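Notebook, Hustthorpe bench, September

Ilie client, phone build. Timeline refresh and the offline queue.

Carried on from the previous entry. The aim this session was to find out why the timeline jumps when the app comes back from the lock screen, and to get the offline queue to stop sending the same post twice. Boris Angelovski had the tablet build and I had the phone build. Both were running against the Flanville test server, not the live one.

Set-up: test account with 700 posts in the home timeline, 262 of them with an attached picture. Cache cleared before each run. Notifications off. Font size at default, because the large setting changes the row height and makes the jump harder to measure.

Runs went as follows. Open app, scroll to a marked post, lock the phone, wait 30 seconds, unlock, note which post is at the top. With text-only posts the position holds every time. With pictures in view it moves down by one or more rows. It never moves up. 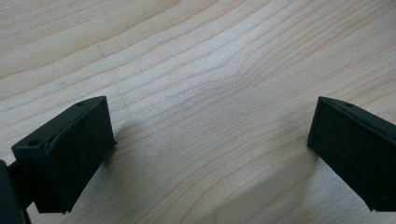
The jump comes from the placeholder height. When the app resumes, it throws away the decoded pictures and puts back a placeholder of fixed height, then restores the scroll offset in pixels before the real heights are known. By the time the pictures are drawn the offset points at a different post. I tried to reproduce this with a profile picture, and it made no difference, as profile pictures have a fixed square and are never re-measured. So the fault is confined to pictures in the body of a post. Landscape ones give a small shift and tall ones a large shift, as expected from the above.

Fix tried: store the ID of the top visible post plus the offset inside that row, and restore to that. Worked on the phone build for all text and picture posts. It fails when the stored post has been deleted on the server in the meantime; the list then goes to the top. Changed it to fall back to the next older post still in the cache. This seems acceptable. Boris would prefer a message saying the post has gone. I don't want another pop-up on resume, so left it out for now and noted the disagreement.

Side effect: the unread counter now counts from the stored post, so it can show a higher number than the old build for the same account. The new number is the correct one. Needs a line in the release notes or we shall get reports.

Offline queue next. Steps: flight mode on, write a post, press send, flight mode off. The post should go out once. In the old build it went out twice on 2 of the runs, always when the connection dropped again straight after coming back. The first request reaches the server, the reply is lost, and the client treats that as a failure and sends again.

Kastriot Nikolovski added a client-side key to each queued post on the Fliltano branch, and the test server now refuses a second post carrying the same key. Merged his branch into mine. One conflict, in the settings file, taken from his side.

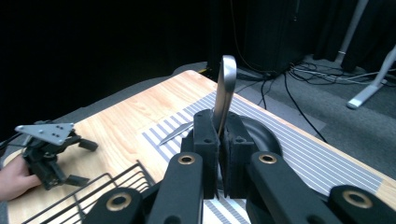 After the merge, no doubles. The refused request comes back with an error code though, and the client was showing this to the user as "Could not send", next to a post which had in fact been sent. Mapped that code to success. The draft is now removed from the queue at the same point, where before it stayed until the next restart.

Drafts written in the old build have no key. On upgrade they are given one the first time the queue is read. Checked by installing the old build, queuing a post, and installing the new one on top. Went out once, with the key present in the server log.

Battery: not measured properly. The queue checks for a connection on a timer as well as on the system event, and I suspect the timer is no longer needed. Don't remove it until it has been tried on the older handset, which has been slow to deliver the event in the past.

Memory use on resume is unchanged by the scroll fix. The decoded pictures are still thrown away, as before. Keeping the visible ones would avoid the flicker but it would cost more on the low-memory phones, and the flicker was not what people complained about.

Open items

Deleted post on resume: message or silent fallback. Ask Kastriot as well.
Tablet build: Boris to apply the same scroll fix. Two columns there, so two stored positions.
Row height at large font size, not tested.
Landscape rotation during resume. Crashed once, no log kept. Try again with logging on.
Server log still prints the whole key. Shorten it.
Release note for the unread counter.

Build left on the bench phone is the merged one, signed in to the test account.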